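ok thread on why our two-arm sorting cell kept freezing mid task. long one, sorry. mostly planner stuff, some perception, one very dumb config thing

1/ setup for anyone new: two arms, one table, baskets along the far edge, small objects in front. a task planner hands out picks, each arm gets its own trajectory, and a thing we call Prulino sits in the middle and decides who's allowed to move. Prulino is mine. so is most of the blame

2/ symptom: every so often both arms stop. no fault, no e-stop, no collision flag. log just says WAITING on left and WAITING on right. forever

3/ yes it's a deadlock. everybody guessed deadlock. Janaka guessed deadlock before I finished the sentence. the question was where, because the lock code is tiny and I'd read it enough times to hate it

4/ how it's meant to work: space over the table is cut into zones. arm asks for every zone its path sweeps, gets all of them or none. all or none = no deadlock. textbook

5/ except replanning. if perception moves the grasp target while the arm's already going, we replan from the current state, and the new path can need a zone the old one didn't. so now it's holding some and asking for more. there goes your all or none

6/ I wrote that path in January. comment above it says "safe, target never moves this much". lol

7/ so why was the target moving. objects don't roll off by themselves in the middle of a run. or they can but not like that

8/ Bontu dumped the pose estimates to a plot and it's obvious as soon as you see it. shiny table. detector sees the battery, and sometimes it sees the battery's reflection too, and the tracker averages the pair. target slides toward the camera, then snaps back

9/ the depth check should've killed the reflected one. depth check was off. off in the config, with a note from me saying turn back on after demo. (the dumb config thing)

10/ fix A: depth check back on, plus reject anything whose pose sits below the table plane. 6 lines. ghost targets gone in replay, all the bad logs we'd saved

11/ fix B, the real one: replan can't grow the reservation any more. new path fits in the zones you already hold, or you finish to a hold point, release everthing, and ask again from scratch. slower on paper

12/ Paora's objection, fair: the hold point is itself inside a zone. park there, release, and the other arm plans straight through you. so the hold point zone never gets released, and no two hold points are allowed to share one. checked at startup now, refuses to launch if they do

13/ it refused to launch. two of them shared one. of course

14/ also moved the speed limits. we had velocity scaling at 50 percent everywhere because people were nervous. now it's 100 on transfers over the table and slow only for the last bit down to the object. the planner always supported this, we just never filled in the field

15/ running it with both fixes in:
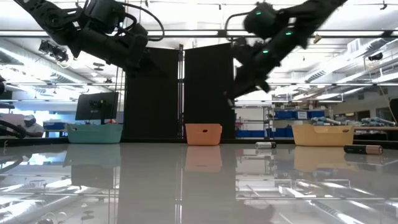
Right arm mid-move, two batteries on the table, three baskets along the back.

16/ you can see why the table's such a pain for the detector. every basket has a twin underneath it. ceiling lights too. Nayeli wants to just put a matte mat down and yeah, probably, but I'd like the filter to hold up without one first

17/ batteries are a nice nasty test btw. metal end catches the light, dark body doesn't, so the mask likes to split in 2 and you get a grasp on just the cap. merge step handles most of it. not all

18/ still open: if both arms sit at hold points and both want the same middle zone, whoever asks first wins, and the left one polls faster so it always asks first. not a deadlock, just rude. Asanka has a branch with a proper queue, I owe him a review

19/ replay tool is getting cleaned up so other people can run it. feed it a log, it steps the zone table tick by tick and prints who held what. would of saved me most of a week if I'd written it first

20/ if you do your own arm arbitration go grep your replan path for anything that aquires a lock. replies open, tell me how you handle hold points, esp with more than two arms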